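Sturkberg household fair opens with tidying room and snack table

The yearly household fair in Sturkberg opened its doors on 11th July, and this time a large part of the hall is given to the ordinary living room. Visitors can look at tables, trays, crates and textiles, and they can ask questions about how to keep them in order. The organisers report 606 visitors on the opening day, which is more than in the past year.

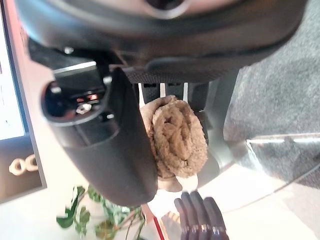

Soft textiles have their own corner, prepared by the local shop Praster. The staff there give short lessons on folding and rolling, and each lesson takes 26 minutes. They recommend rolling for thick pieces, and the beige fabric with the big looped yarn is a good case, as it makes a compact bundle with only one smoother flap hanging down. Thin sheets, they say, are still better folded flat. The lessons are free, but one must write one's name on the list at the entrance.

The furniture part of the fair is run by the company Rosix. Its main subject is the low table, and how a family can use the same table for eating, reading and receiving guests without moving everything to the floor each time.

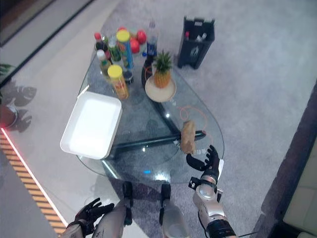
Clearing a table before guests come is often started at the wrong end, according to the advice sheet of Rosix. The sheet asks people to first make one free area and to keep it free until the last moment. On the glass-topped table the white tray is still empty, while the bottles, the yellow-lidded canisters and the red fruits stand close together at the far end, with the small pineapple on its plate beside them. More bottles are kept in a black crate on the carpet behind. The sheet can be bought for 187 tak, the local fair money. 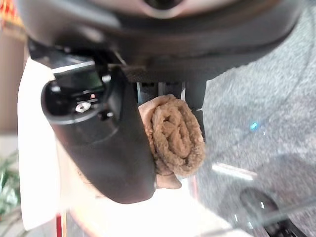 A brown towel, rolled up with the spiral end facing upward.

The fair stays open for nine days. A smaller edition is planned in November in the same hall, with space for around 1,782 visitors in total. Tickets for it are not yet on sale.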